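Chapter 7
Watching Robots Work: The Site Visit as a Source of Evidence

Opening case: An open day at Orkance

Each November, the document services firm Orkance opens its Plondeck facility to the public for one day. The facility receives paper records from schools, clinics and local offices, prepares them for scanning, and returns them in order. For most of the firm's history this preparation was done entirely by hand. Part of it is now being tried with robot arms, and the open day gives outsiders a chance to see how far that trial has come.

At the most recent open day, 282 visitors passed through the building in groups of no more than 30. They included students in technical programs, staff from client offices, and residents of the town. Each group began with a short talk on safety, walked through the receiving area, and then stood at a marked line to observe a robot cell in operation. The cell is known within the firm as Tapia. Its task is to pick up, turn and set down folders and their contents so that a person at the next station can begin work without lifting or reaching.

Visitors often arrive with expectations formed by films of automobile plants, where heavy arms repeat the same path at great speed. Handling paper is a different kind of work. A car door is rigid, and its shape does not change when it is lifted. A folder bends. Its pages slide over one another, its cover may spring open, and the way it hangs depends on where it is held. A person adjusts to these changes without thinking about them. A robot must sense them, or be built in such a way that they do not matter.

The demonstration at Plondeck was planned with this difference in mind. The operators used folders of several kinds, among them stiff covers with stitched borders and soft covers filled with plastic sleeves. They did not hide failed attempts. When a folder slipped, the operator stopped the arm, explained what the next attempt would change, and started again. Several visitors later wrote on their comment cards that these pauses were the most useful part of the day.

What a visitor can and cannot learn

A site visit is a form of evidence, and like all evidence it has limits. A group that stands at a cell for fifteen minutes sees a small number of attempts under conditions chosen by the host. It does not see the night shift, the maintenance log, or the items set aside as too difficult. A trial record kept over a longer period may list 1,000 attempts or more, and the pattern in such a record may differ sharply from the impression left by a single demonstration.

Nevertheless, direct observation offers things that a table of results cannot. The observer notices where the gripper takes hold, how the material responds, and what lies nearby that might interfere. These details are easily lost when a trial is reduced to a success rate. For this reason, many firms supplement the view from the floor with a camera placed near the gripper itself — a position from which no visitor could safely look.

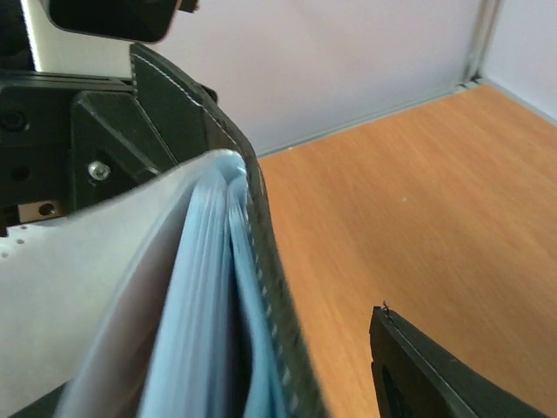 By the Tuseck Program in Applied Automation
Editorial Staff, Course Materials
January 7, 2023

The view from a camera at the wrist shows how much a folder's shape can change in handling. The light blue sheets inside the dark cover are bent into a tight U, and a large white sheet curves away to one side of them. A reader who had seen only a flat, closed folder on a shelf might not predict either shape. Students should return to this picture when they reach Section 7.3, which deals with flexible materials.

Aims of the chapter

This chapter prepares students to visit a workplace where robots are in use and to report on the visit in a way that others can rely on. Section 7.1 describes the arrangements that should be made with the host in advance. Section 7.2 presents a method for taking notes during a demonstration, with attention to the difference between what is seen and what is told. Section 7.3 examines the handling of paper, cloth and other materials that bend. Section 7.4 returns to the Plondeck open day and compares visitor notes with the trial record for the Tapia cell, which covers 701 attempts.

Before you read

Recall a task in which you handle loose paper, such as filing, binding or sorting mail. Write down each movement your hands make, in order. Mark the movements that depend on touch — and those for which sight alone would be enough. Keep the list. You will use it in Section 7.2 when you prepare your first observation sheet.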